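Burel dry-erase markers on big boards, worth it?
Forum: Sketching and Lettering > Tools

plumbline9
I do the chalk-style menu lettering for a cafe called Zadusance and they want to swap to a white board in August. Chalk I know. Markers, not so much! Has anyone used the Burel chisel tips for big letters? I've only got the Hájek fine ones and they look skinny past 10 feet.

tallserif
Yes!! Burel all the way. The chisel gives you thick and thin strokes if you keep your wrist locked, and the black is really black. I've lettered over 300 menus and specials boards with them and I still get a kick out of a good capital R.

inkyknees
Going to disagree a little. Burel ghosts like crazy if you leave it up for a week. Cillo wipes cleaner and the tip holds its edge longer. The color is a bit grayer, sure, but customers are looking for soup, they don't care.

tallserif
Grayer is a deal breaker for me. Wipe with a damp microfiber and the ghosting is gone. What are you wiping with, a paper towel?

inkyknees
...yes. Okay, fair. Still Cillo for anything staying up longer than 3 days though.

plumbline9
This is so helpful, thank you both! Next question, do you letter upright or flat? I've always done chalk on the wall.

loopdeloop

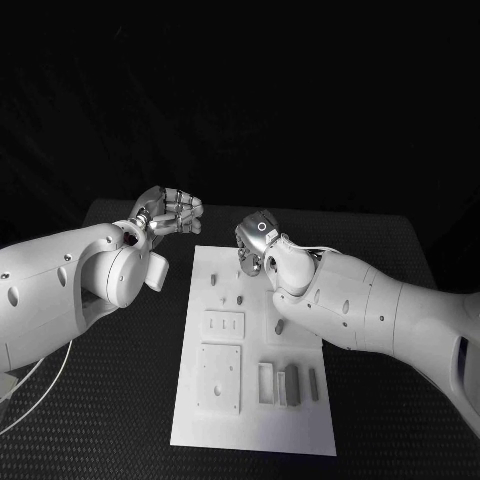
Flat, every time, if the board comes off the wall! Upright, my baselines climb toward the right and my shoulder gives out by the second column. A white board laid on a dark tabletop like that one is my favorite setup, because the edges stand out so well that you can line up your margins by eye. Pencil guides don't stick to the glossy ones anyway.

inkyknees
Flat is great until you lean on your own lettering. Upright for me, with a strip of low-tack tape for the baseline.

tallserif
Start at the top and work down, no leaning needed. Flat gang!

plumbline9
Going flat. Ordering one Burel and one Cillo tonight, will report back on the ghosting.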